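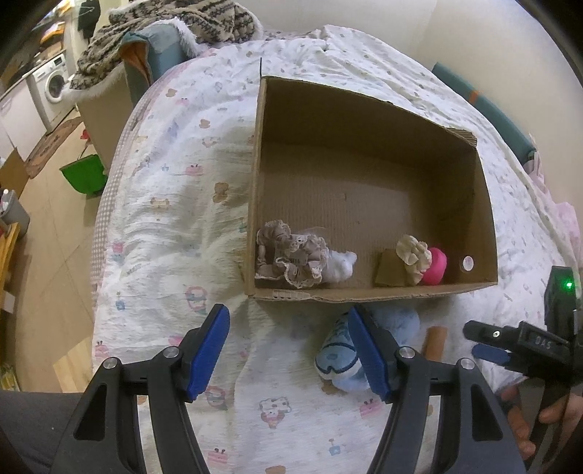 Figure 2. Open cardboard box on a bed, with a scrunchie, a crocheted flower and other small things inside.

4. What people do with the bits and bobs

I'll admit I went into the interviews expecting to talk about furniture. Most of the writing on moving house is about big things (the piano, the wardrobe that won't go round the stairs, the sofa someone's mother paid for), and my question sheet was built along the same lines. By the second kitchen table in Orkau I'd more or less given up on it. People wanted to talk about the small stuff, and they wanted to talk about it for a long time!

Of the 300 households we wrote to, 204 sent back the packing diary, and 68 of those agreed to a visit from me or from Nabila Tarigan. In the diary we asked people to write down what they packed each day and how long it took. The kitchen came out as the slowest room, as you'd guess. What I hadn't seen coming was how many diaries had an entry near the end that just said "bits", or "odds", or in one case "the rest of my life, apparently". I started calling these the loose things, and the name stuck.

Loose things are hard to pin down as a group. They're small, they're often soft, and they tend to live on a shelf or at the bottom of a drawer with other things they have no link to. A hair tie ends up beside a handmade flower (Figure 2) and the two then travel together for years. When I asked why a certain item had gone in with another, the commonest answer was a shrug. Valentina Quezada, who had moved four times in six years, told me her box of loose things had never been fully unpacked in any of those homes. She opened it, took out what she needed, put it under the bed and taped it up again when the next lease ran out. She knew more or less what was in it and was a bit cross with me for asking her to list it.

There's a fair amount of sorting going on all the same, and I think earlier work has missed it by looking only at what gets thrown out. In our visits the choice was rarely between keeping and binning. People had a middle place, and it was usually a box with no lid. Things went in while the owner made up their mind, and as long as the box stayed open the matter wasn't settled. Nandi Maluleke had two such boxes going at once, one for herself and one for her daughter, and things moved between them while we talked. I watched a pencil case change sides three times. When I asked what would happen to it in the end she laughed and said it depended who got to the tape first.

Beds matter here as well, and I'd like to see somebody do this part properly. A good many people I visited did this kind of packing on a bed, even with a table free in the next room. Some said it was kinder on the back. Valdis Pärn pointed out something I'd been slow to see, that a bed has to be cleared by night, so whatever you start there you have to finish or at least shift. He'd used it quite knowingly as a deadline. His diary shows short bursts of packing, nearly all after tea, and the loose things done in a single evening.

Children's belongings make all of this stickier. Parents in the Nodudgate visits were brisk about clothes that no longer fitted and hopeless (their word, I should say) about anything with a face. Soft toys were left until last in house after house, and several parents told me they'd packed them at night so there'd be no debate. Marites Abella did it the other way round and let her boys pack their own, with one box each and no questions asked. It took a whole weekend. She reckoned it was the only part of the move that didn't end in a row, though one of the boxes turned out to be half full of gravel.

I should be careful about how far any of this goes. The people who agreed to a visit were probably those who like talking about their things, and someone who tips a drawer straight into a bin bag has very little to put in a diary. We also only saw people on the way out. Whether the loose things come out again at the other end, or go under another bed, is something the follow-up visits in August should tell us more about, and I come back to the plan for those in Section 6.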